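How many demos before the policy stops missing the cloth?

Leire Cifuentes
We have 87 cloth-folding demos from handheld grippers and the trained policy still grabs air. Record more, or fix the ones we have?

Kulau
more data. always more data

Begoñe Toledo
Kulau says that to everyone - we had 2,427 and ours grabbed air too. Replay 12 of yours and look at the tracking before you record on Friday.

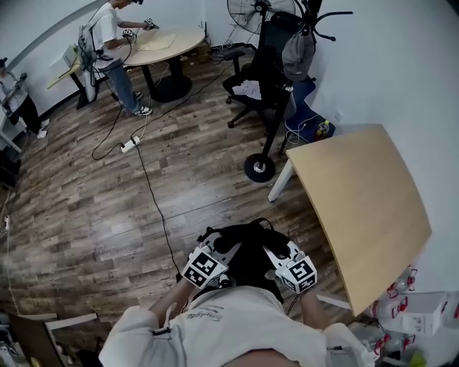
Tracking loss ruined most of ours. Keep both marker cubes clear of sleeves and hands, and check that at the start of every take. Cables looping over the floor like these deserve some tape, too, before somebody's foot joins the dataset.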